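Flodlow Notes: the winter round-up

From Beverley Whitcombe, 12/27/19

Hello all, and I hope you've managed a proper rest (and that your phones stayed quiet, which is more than mine did!). I've got two bits of news and one long moan, so I'll start with the moan because it has the most use in it.

The drive that kept tripping at Holport

Those of you who cover the Holport site will know the conveyor drive I mean. It had been dropping out since October, always with an overcurrent fault, always on start-up, and always when I was at the far end of the building with a cup of tea in my hand. We swapped the motor cable. We checked the brake. Keegan Ruddock went through the wiring with a meter and found one loose terminal, which we tightened and got very excited about, and the thing tripped again the next morning.

In the end it was Inna Zakharchenko who asked what the ramp time was set to. I said it was whatever it had always been. She asked me to go and look, and I'm glad she did, as the drive had been replaced back in the summer and the new one had come up on its default settings. Five seconds to full speed, on a loaded belt! The old one had been running with a much gentler start for years and the number had never been written down anywhere except in the old drive.

So we lengthened the ramp and put the motor nameplate figures in properly (they were wrong as well, I'm sorry to say). Then we ran the auto-tune with the belt uncoupled. It has made 84 starts since then without a fault. I know because Keegan put a counter in the PLC program, and I've been checking it more often than is healthy.

If you're changing a drive over the next few weeks, please do these before you take the old one off the wall:

Copy the parameters to the keypad if it's still alive, and to a laptop as well.

Write the ramp times, current limit and motor data on paper and leave the sheet inside the panel door.

Note which digital inputs are in use and what each one does. We had a spare input on the old drive that turned out to be the reset button.

Check the fan runs. It takes a moment and I still forget.

Anahera Partington is putting together a one-page form for all this, so if you have a favourite thing that people leave off, drop her a line. She's already had a long email from Lachlan Tawhiri on the subject of cable screens, and I gather a second one is coming.
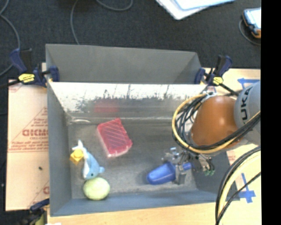 Panel spares at Tresov

We've had a tidy of the stores at Tresov and there are now proper labels on the shelves. Relays and bases are together at last, fuses are by rating, and the 24 volt supplies have moved to the bottom because they kept getting buried. If you take the last of anything, please put it on the sheet by the door. I did wonder where all the end stops had gone, and then I found a handful in my own van, so I'm in no position to shout.

The Flanagan course

There are 2 places left on the fault-finding course at Flanagan. It's mostly hands-on, with a day on reading other people's ladder logic (bring biscuits, you'll need them) and an afternoon on analogue signals and noise. Lachlan went last time and came back with a whole notebook of drawings and some very firm opinions about earthing. Let me know if you'd like one of the places and I'll get your name down.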